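Nestor Marquez
November 21, 2019

Thread on what I've been doing at work since October, which is teaching a robot arm to handle books by doing it myself first, over and over. A few people asked.

1/ The job came from Jasska. They run a book return depot in Tiltitz and want an arm that can pick up a book in whatever state it lands on the table: flat, on its spine, standing up half open. Flat and closed is easy. The rest is my problem.

2/ We tried remote control first. I sat at a desk with two joysticks and a screen and drove the arm. It works, but it is slow. One book took me close to a minute and I kept pushing too hard because I couldn't feel anything.

3/ So now most of it is done by hand. I hold a gripper with two fingers, same shape as the ones on the arm, with a camera on it. I squeeze, the fingers close, and everything gets recorded. Then the arm learns from the recordings.

4/ My target was 1000 good demonstrations. I am at 668. A good one means the book gets picked up and put down without bent pages, and I don't stop halfway to think.

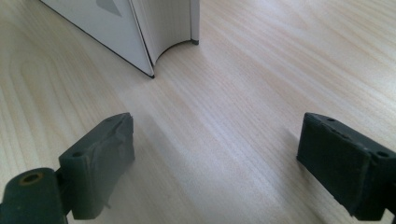

5/ Standing books are the ones I've spent the most time on. If you come in with the fingers wide and close on both covers, the book shuts as you squeeze and you get a solid grip. If you catch one cover only, the other one swings and the pages drag.

6/ The approach matters more than the squeeze. I used to come in fast and correct at the end. The arm copied that. It came in fast and corrected late, and knocked the book over. I threw out 100 of my early recordings and did them again, slower.

7/ Someone asked if you have to be very consistent. You have to be consistent about the method and loose about everything else. I change where the book is, which way it faces, how far open it is. If I always start from the same spot the arm only knows that spot.

8/ Light is a nuisance. Pale table, strong light, white pages. On a bright morning the camera has a harder time finding where the paper ends and the table begins. I record at different hours now and leave the blinds alone.

9/ Finger pads wear out. Grip changes as they wear, and I can feel it in my hand before I see it in the results. We went through 4 kinds of covering before settling on one. The smoothest one was useless on glossy covers.

10/ My wrist gets tired after an hour or so. I do short blocks and label the recordings in between. Labeling is dull but it's when I notice my own bad habits. I tilt to the left at the end of a lift. Now the arm does too.

11/ We still use the joysticks for one thing, which is rescue. When the arm gets stuck with a book half lifted, I take over from the desk, finish the move, and that gets saved as a demonstration as well. Those clips are short and they help a lot for how few there are.

12/ The software that sorts the recordings is called Ambrosio. It flags the ones where the fingers closed on nothing. It also flags some perfectly fine ones with thin paperbacks, so I check every flag myself.

13/ Next up is doing the same thing with magazines, which fold over as soon as you look at them. After that the setup moves to the Provau site and I'll be showing two other people how to record. If you have questions about the hand gripper, put them under this post and I'll answer tonight.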